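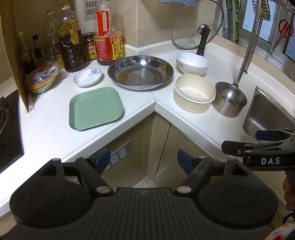 Luminița Ene would start with the corner. In her view most people plan a kitchen by its straight runs, the cooker here and the sink there, and leave the place where the two meet to look after itself. Clear the corner first, she told a group of students in Kistville, and the rest of the worktop will tell you how it wants to be used.

Chapter 3
The Worktop Between Cooker and Sink

Chapter 2 dealt with storage behind doors. This chapter deals with what stays out. In nearly every home kitchen a part of the equipment never goes back into a cupboard. Bowls are left near the sink, oil and sauces gather within reach of the cooker, and a lid too large for any shelf ends up leaning on the wall. Some of this is untidiness. A good deal of it is sensible, and a student of household management should be able to tell one from the other.

An L-shaped worktop has two arms and an inside corner. In the kitchen shown at the head of the chapter, the stove is at the end of one arm and the sink is on the other. A cook at such a counter can turn from washing to cooking in a step or two. The drawback is the corner. The back of it is a long reach for most adults, and whatever is pushed there tends to stay there. A wide vessel such as a steel basin makes fair use of the space, as it can be gripped by the rim and pulled forward. Small dishes do badly in the same spot.

3.1 Three working areas

For the purposes of this book the worktop is divided into three areas.

The wet area lies beside the sink. It is for rinsing, draining and anything that may drip. Metal pots and bowls can stand here between uses.

The hot area lies beside the cooker. Bottles and jars used in cooking are usually kept on this side. A large plastic jug of the kind oil is sold in should stand well back from the heat, with its handle turned towards the cook.

The preparation area is whatever remains between the two. It should include a clear stretch along the front edge, wide enough for a board or a tray. In the Wulovell household study, which we return to in section 3.4, the usual complaint was that this stretch was 300 mm wide or less by the evening.

3.2 Nesting, stacking and leaning

Things that nest take up the floor space of one. Round containers of the same family should be kept together, one inside the other, and any odd ones moved elsewhere. Stacking is less useful, as the bottom item can be reached only by lifting the rest.

Lids are awkward. A glass lid may be leaned against the back wall provided its lower edge cannot slide, but it should not stand where a long pot handle will swing into it. Handles in general are best pointed towards the wall, clear of the front edge.

Trays may be left flat. An empty tray at the front of the counter is a handy landing place for chopped food, and it keeps crumbs off the surface.

Before you begin

Choose a kitchen you know well. Draw its worktop from above, to any scale, and mark the cooker, the sink and every item that is standing out. Write beside each item when it was last used. Keep the drawing, as you will need it again at the end of section 3.3, where the Husar method of sorting by frequency is explained.

New words in this chapter: landing space, nesting set, reach depth, wet area.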